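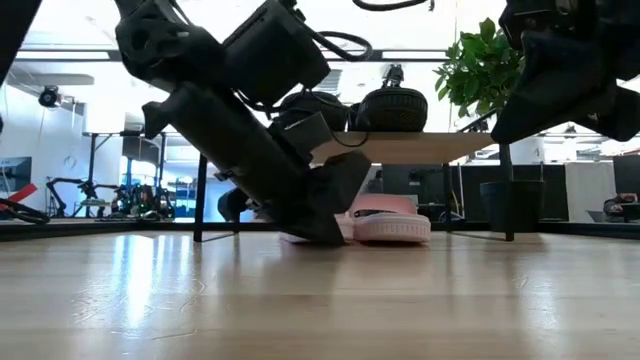
About us

Rustham is a small robotics workshop on the Flomby estate. We teach robot arms to do the household jobs that most people do without thinking, such as putting things on shelves, sorting small items and tidying up. We started with one bench and now have 20 people on site, most of them engineers and technicians, with a few who came to us from shop and warehouse work.

What we do

Most of our time goes on handling tasks. Shoes are a good example. They come in soft and stiff kinds, they have an opening at the top, and they have to end up side by side and facing the right way. An arm that can manage a pair of slip-ons and a low shelf has learned a fair amount that is useful elsewhere. We also work with folded cloth, boxes and kitchen items.

Our main partner is Collado, who build the benches we use. The software is our own and is written here.

Visiting us

We hold an open day twice a year, in August and again on 2nd November. Visits last 80 minutes and take in the main workspace, the repair room and a talk with the people who run the arms day to day. Each group is limited to 44 visitors, so please book ahead.

During the demonstration you can stand close to the benches, behind the yellow line, and watch an arm at work on a shelf task. Staff will answer questions as they go. Some attempts fail – a shoe gets dropped or put down crooked – and we carry on with the next one. Visitors aged 12 and over may try guiding an arm by hand at the end, with a member of staff beside them.

School groups are welcome on other days by arrangement. So far 1,016 pupils have been through the workshop, and we lend a smaller set of equipment to schools that cannot travel.

Getting here

We are in the Flavholm building, on the ground floor, with step-free access from the car park. The bus stops at the estate entrance. Tea and coffee are free on open days, but there is no hot food on site. Bags and coats can be left at reception.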